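3.2 Bread and reclosable bags

Packing food that has no fixed shape is a common household chore, and it has been studied far less than folding clothes or loading dishes. We looked at soft bread in particular. A bun gives way under light pressure, its crust flakes, and the crumbs end up in the bag, on the table and in the zipper. The Ondinell list of home tasks has 2,106 entries, and only 3 of them deal with putting baked goods into a reclosable bag.

All items were laid out on a table with a plain, light-colored top. We used sweet buns with a scored crust and clear bags with a zipper strip along one side. Other small household goods were left on the table during the task, as they would be in most kitchens - a tissue box, a small bowl, a clear box of small colorful items. These were never part of the task itself, but they take up room at the back and limit where a bag can be laid flat.
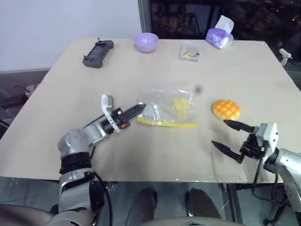 Bags that already held crumbs were treated as a separate condition from clean bags. Crumbs tend to gather at one end and keep the two sheets of plastic apart there, so the bag opens more easily at that end and closes less evenly. In the Fornstead kitchen trials, loose crumbs in the zipper were the most common reason for a bag that looked shut and was not.

Figure 2. Table layout for the bread task, with the bag in the middle and the bun beside it.

We recorded 900 packing attempts in total. A bun was replaced after 10 attempts or as soon as the crust split, whichever came first. An attempt was scored as complete when the whole bun was inside and the zipper was closed from end to end. We scored damage to the bun separately, using the Farkano scale for soft foods, which rates dents and splits but does not count lost crumbs. Crumb weight was therefore measured on its own - first what was left on the table, then what was left in the bag.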